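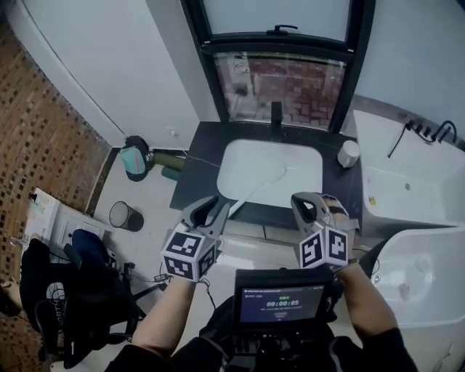

Figure 3. Hand-held grippers with marker cubes at the vanity station. The timer on the display reads 00:00:05.

4.2 Finger comparison in the bathroom setting

We compared two finger sets, Drellar and Lubis, on the same pair of hand-held bodies. Each set was used for 40 demonstrations by one operator at the vanity. Body mass, trigger travel and marker cube position were held constant, so differences in the results are attributed to finger shape and stiffness.

Tracking was scored separately from grasping. A demonstration was rejected if either cube was lost for more than 10 consecutive camera samples. White basins next to a dark countertop gave the exposure control more trouble than expected, and nine demonstrations were repeated after the exposure limit was fixed by hand.
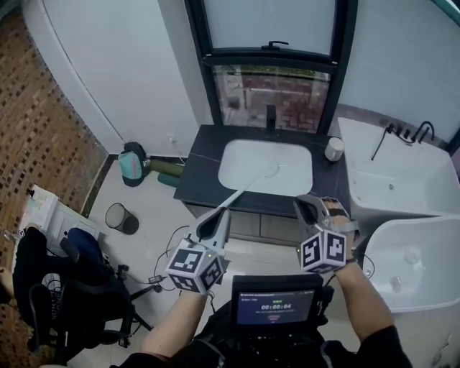 Oltstead, December

Thin objects were the harder case. A long white rod reaching from the left gripper to the sink has little contrast with the basin, and its far end moves a good deal for a small turn of the wrist. The Drellar fingers allowed more roll about the long axis of thin objects. The Lubis fingers held them more firmly but needed a second approach more often — mainly when the item lay flat against a hard surface.

Related items
Sadowski and Saarela: Marker cube size and pose error
Clirnus controller: trigger calibration notes
Finger wear after 323 grasps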